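Shed build meeting, March
Minutes by Florence (Demyd had them last time, so blame me for typos)

Present: me, Vlastimil, Bohdana, Demyd. Apologies from Ivan.

Bench: Bohdana and Vlastimil finally got the real one bolted down, hooray! It's 1440 mm long, so both arms fit with elbow room (ha).

Money: we've spent $1107 so far. Demyd wants a second power supply before we go any further. Agreed, and he'll order it.

Simulation: Bohdana ran us through her two-arm setup on the laptop. I love the grid floor, very eighties! We talked for ages about which arm should go for the disc first and didn't settle it, so she'll try it both ways and send us the clips.

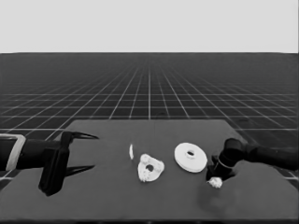

Bohdana's sim: gripper on the left, second arm over by the disc.

Vlastimil to sort the cable ties and label the spare motors.

Next meeting 7 pm at mine, bring a chair.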